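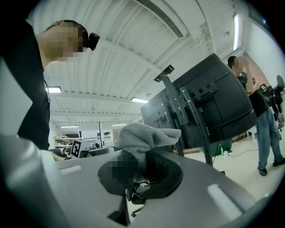
Notebook, handheld gripper demos, 25 October 2019

Cloth day again. I keep telling myself I'll write these up the same afternoon and then I do it at my kitchen table with the laptop balanced on a cereal box, so apologies to whoever reads this later (probably me, in April, cross).

The plan was to get a proper batch of "pick up the cloth, fold it once, put it down" using the hand-held gripper, and to finish the set we've been calling Stenis. Target was 70 clean demos. We recorded 171 takes in total, which sounds great until you see how many I threw out. More on that further down.

Setup

Gray knitted cloth, the waffle-textured one. I like it because it grabs at itself and makes proper lumpy folds, whereas the thin cotton squares from last week just slither. The tag is at the lower rim of the opening, and the board with the black marker pattern was standing up over by the shelves. Calibration ran twice. The first one gave me a silly number for the wrist rotation and I nearly didn't notice, so please, everyone, read the number before you press accept! I know it goes green either way. The green only means it found the markers.

Head-mounted device on as well, clipped at the side. We want the wearer's view lined up in time with the gripper view, so every take starts with the clap (hold the gripper where both cameras can see it, open and close it sharply, count to 2, then start). I forgot the clap on a whole run before lunch. Those are salvageable if someone feels like lining them up by hand. I do not feel like it.

How the demos went

The first hour I was much too fast. When you're holding the thing yourself it feels like your own hand, and you do all these little flicks and tucks you'd do folding a towel at home, and then you look at the playback and it's a blur with some gray in it. Hamidreza Sadeghi watched me do a few and said "you're folding laundry, you're supposed to be teaching," and fair enough. So from then on I went at what felt like underwater speed. Playback looked normal. I'd say if it feels slightly embarrassing to watch someone do it, the speed is right.

Second thing, and I've written this in the notebook before and ignored it: don't fix mistakes with the other hand. The arm hasn't got another hand. I caught myself steadying the far corner with my left thumb over and over, and once you see the thumb in the playback you can't stop seeing it. Anything with a thumb went in the bin pile.

Third, the bunching. If you grab the cloth in the middle and lift, it piles up right in front of the opening and the camera has mostly cloth to look at. That's fine for the lift itself, but then the policy gets nothing useful about where the edge is, and the edge is the whole point. Grabbing closer to a corner kept more of the view open. I'm going to make corner grabs the default for Stenis and keep the middle grabs in their own folder. They aren't bad demos, just a different task, really.

We also tried some deliberate recoveries, where you drop the cloth halfway through and pick it up again from wherever it landed. These were the most fun and I think they'll turn out to be the most useful. Last month's policy had no idea what to do after a drop. It would carry on and fold the air very neatly.

Remote control, for comparison

After lunch we did 15 takes of the same task driving the arm remotely, mainly so I have something to say when people ask why we bother with the hand-held one. Slow going! Each take ran several times as long, and my shoulders were up round my ears by the end. On the plus side the robot really did do every one of those motions, so there's no question about whether it can reach. With the hand-held demos I still have to run the reach check afterward, and a fair few fail it because I've twisted my wrist into some pose the arm can't manage.

Depth is still what gets me on the remote rig. I hover, I think I'm on the cloth, I close, I've got nothing. Hamidreza is much better at it and says to watch the shadow and forget about the cloth. Tried that. Got a bit better. Still worse than him.

Sorting

Rules I used for tossing takes, so the next person does it the same way:

Thumb or spare hand touching the cloth: out.
No clap: set aside, don't delete.
Tracking jump while the cloth is held: out.
Tracking jump before the grasp: trim the start and keep it.
Cloth slips and I regrasp without help: keep, tag as recovery.
Me talking to someone and waving the gripper about: out, and sorry.

By those rules we got past the 70, though not by the margin I'd hoped. Tracking jumps were the biggest group. They mostly came when I turned to face the plain wall, where there isn't much for it to lock on to. I spent a while blaming the ceiling lights, then did a few takes with my back to the wall and they were cleaner. Small sample. Somebody should test it properly before we move any furniture.

Bits and pieces

The gripper's left finger has a tiny bit of play in it. Not enough to stop for, enough to feel. I've put it on the Buzatu list with the other hardware niggles.

Files are under Brunex, in the cloth folder, with my initials. I changed the naming halfway through the day (sorry, sorry) so anything before lunch has the short name and anything after has the long one. The sorting sheet has both.

Battery on the head device lasted the morning and then gave up with no warning, so charge it over lunch even if it says it's fine.

Next time

Corner grabs only, first thing, while my wrist is fresh. Then a batch from somebody left-handed, as everything in the set so far comes from right-handed people. Then the reach check on everything before I start training, and if enough of it passes I'll kick off a run overnight on Prondine and see whether it still folds the air.

Need to ask Hamidreza for his remote takes from the last session, too. He has them on his own drive.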